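Progress report to the Festarness fund, second period
Project: Grasp ordering for mixed small items
Prepared by Vilmos Kerekes, Talville laboratory
May 7, 2020

In this period we compared two ways of choosing which item the arm takes first from the bin. The old method, which we inherited from Stevon, takes the item with the highest grasp score. The new method also considers how much the neighbouring items will move after the pick. The second part needed more labour than I had foreseen in December, and I describe the delay below.

For the tests we use a small set of items with difficult surfaces, mostly transparent or shiny. The depth sensor gives poor values on clear plastic, and the old method often ignores such items until the end.
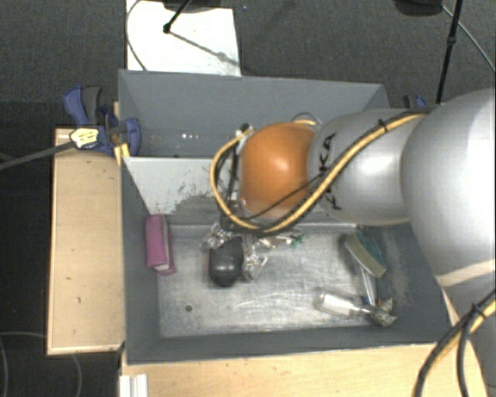 Figure 1. Arm over the two-part bin with test items, among them a clear bottle on its side.

We completed 42 runs with each method, always from the same starting layouts. With the old method, 19 runs finished with no item left behind. With the new one this number rose by 10. I would like to be careful with this result, as most of the gain comes from layouts where items touch the wall. In open layouts the difference is small.

The new method is also slower. Planning one pick takes seven seconds on our present computer, and the old method needed less than half of this. Ms. Jurić has begun to rewrite the part which predicts the movement of neighbours, and we expect the first timing in the next period.

The delay was caused by calibration. We discovered a shift between camera and arm coordinates, and all the early runs had to be repeated. The budget is not changed by this, only the labour hours were moved from the programming line to the testing line.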